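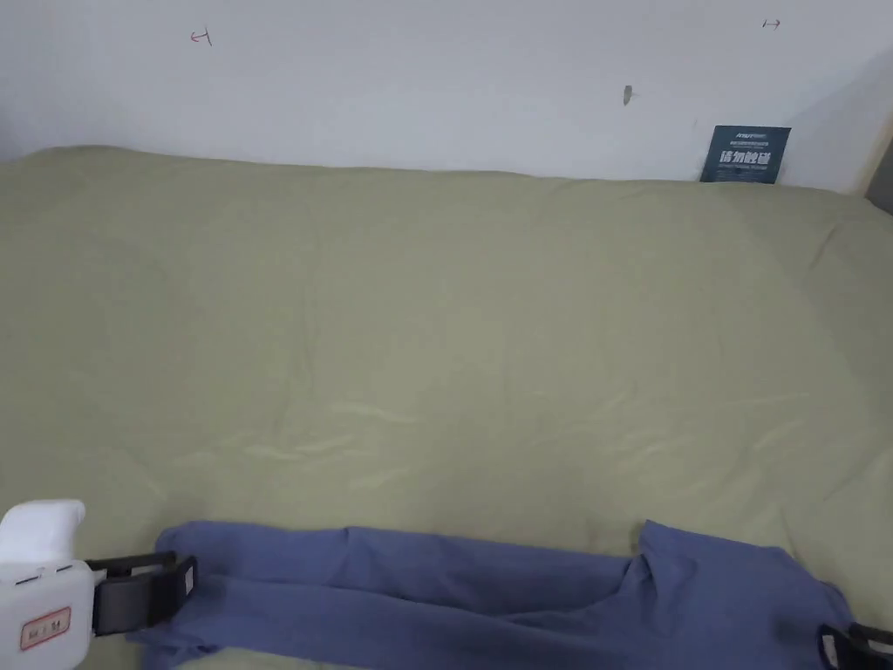

Prikitton Linen Service supplies, launders and repairs bed linen and towels for inns, boarding houses, residential schools and retreat centers. The company owns the linen it places with its customers and remains responsible for it from the first delivery until the day it is withdrawn. White is still the color most often ordered, but the range has widened over the years, and an olive-khaki sheet on a wide bed, set against a plain white wall, is now as much a part of our work as the white sheet and pillowcase with which the company began. Customers choose their colors when an agreement is signed and may change them once a year without charge.

Our History

The company was formed as the laundry department of the Walczak Hotel, a railroad hotel that washed its own linen in the basement and, in the slow months, took in work from boarding houses on the same street. When the hotel closed, the department's employees bought the washers, the two delivery trucks and the remaining linen stock and moved to a former bottling works on Prikitton Street, from which the present name is taken. The building on Prikitton Street is still our main plant. It has been extended on the north side and has had a new roof, and the loading dock was rebuilt to accept larger trucks.

For many years the business was limited to washing linen that belonged to other people. Customers sent out what they owned, and it was returned to them clean. This arrangement had drawbacks that both sides knew well. Small properties seldom kept enough spare sets, replacements were bought in a hurry and did not match, and a sheet that tore in the wash became a subject of disagreement. The first rental agreement was written for a single boarding school that had asked us to purchase its linen outright and charge for its use. Other schools asked for the same terms, and within a few years rental had become the larger part of the business.

The acquisition of Toketti Textile Repair brought a sewing room and its staff into the company. Toketti had mended table linen, curtains and choir robes for several generations of local customers, and it continues to accept that work at its own counter, under its own name, at the side entrance of the Prikitton Street plant.

What We Do

The rental service covers flat and fitted sheets, pillowcases, blankets, mattress pads, bath towels, hand towels, bath mats and kitchen cloths. Each customer is assigned a stock based on the number of beds in use and the number of deliveries per week. The usual allowance is three sets per bed: one in use, one on the shelf and one at the plant. Properties that change beds daily are given four.

The laundering service is offered to customers who prefer to keep their own linen. Items are marked with a small sewn tag, washed apart from rental stock and returned in the same carts in which they were collected. We do not mix the linen of different customers in this service, even when the pieces are identical.

The repair service is carried out by the Toketti sewing room. Hems, split seams, worn buttonholes and small tears are mended as a matter of course on all rental stock. Customers who own their linen may set a limit above which they wish to be consulted.

The company also provides a start-up service for properties that are opening or reopening. A member of our staff visits the building, measures every mattress, including its depth, and prepares a written list of what will be required. The list is the customer's to keep and may be used to buy from any supplier.

Sizes and Fabrics

A large share of complaints in this trade comes from sheets that do not fit. Mattresses have grown deeper, and a flat sheet that once tucked firmly under all four sides may now reach only to the lower edge. We stock sheets in 16 sizes, among them narrow sizes for bunk beds and long sizes for dormitories. Sizes are shown by a colored thread in the hem, which can be read without unfolding the sheet.

Most of our sheets are a blend of cotton and polyester in a plain weave. All-cotton sheets are available and are chosen by a number of inns. They take longer to dry and show more creasing, and the rental charge is higher. Blankets are offered in cotton and in acrylic. We do not supply wool blankets on rental, although the plant will clean wool blankets that belong to a customer.

Dark and middle shades are washed separately from whites and at a lower temperature. New colored stock is washed before its first delivery, and replacement sheets are matched by hand to the customer's existing stock, so that a new sheet and an older one may be used on neighboring beds without an obvious difference. Where a good match cannot be made, the full set is replaced.

The Plant

Soiled linen enters the building on the west side and clean linen leaves on the east. A wall separates the two halves, and the large washers are set into it, with a door on each side. Employees who work on the soiled side do not cross to the clean side during a shift without changing their outer clothing.

After washing, sheets pass to the dryers or directly to the ironers, according to fabric. Every sheet is inspected on a lit table before it is folded. Stained pieces are treated and washed a second time. Pieces that cannot be restored are withdrawn, and the customer is not billed for ordinary wear.

Folding follows the Codetti method, named for the supervisor's manual in which it was first set out for our employees. The folded sheet is placed with its center line on the outside, so that a person making a bed alone can lay it at the middle of the mattress and open it to either side. New customers receive a printed card with the steps, and our delivery staff will demonstrate them on request.

Water from the final rinse is held in a tank and used for the first wash of the following load. Heat from the dryers warms the incoming water. Withdrawn sheets in fair condition are offered first to animal shelters and then to painters and moving companies, and the rest are cut into wiping cloths in the sewing room.

Our Employees

The company is owned by those who work in it. An employee may apply for membership after two years, and members elect the board each July. The general manager is appointed by the board and attends its meetings without a vote. Minutes are posted in the lunchroom and are open to all employees, whether or not they are members.

New employees are trained in each department before they are given a regular post. Training covers the safe use of the washers and ironers, lifting and cart handling, the treatment of stains and the handling of linen from sickrooms. Employees in the sewing room serve a longer period of instruction under an experienced mender. Classes in English are held at the plant during paid hours, and bus passes are provided to those who do not drive.

The night shift was ended some years ago after a vote of the members. The first shift now begins at 5:30 a.m., and the last truck is unloaded by early evening.

Service Area and Deliveries

Our trucks serve the city, the lake towns and the valley as far as the state park. Customers receive one, two or three deliveries per week. In summer, a second route is added for the camps and the retreat centers on the north shore. Delivery days are fixed when the agreement is signed and are changed only with the customer's consent - a point on which our older customers have always insisted.

Linen is delivered in covered carts. Where a property has stairs and no elevator, our drivers will carry bundles to the linen closet on any floor, provided that this has been noted in the agreement. Roads to several of our lake customers close in heavy snow, and those properties are supplied with an additional set per bed at the start of winter.

Agreements and Inquiries

Rental agreements run for one year and may be ended by either party with 60 days' written notice. There is no minimum number of beds. Charges are based on the stock assigned and the number of deliveries, and a lost or badly damaged piece is billed at its replacement cost, less an allowance for age.

Inquiries about new service should be addressed to the Customer Office, Prikitton Linen Service, 2130 Prikitton Street. The office is open on working days until 4:30 p.m., and visits to the plant may be arranged for prospective customers. The telephone extension for new accounts is 1139. Repair work for Toketti may be left at the side entrance during the same hours, with the owner's name pinned to each piece.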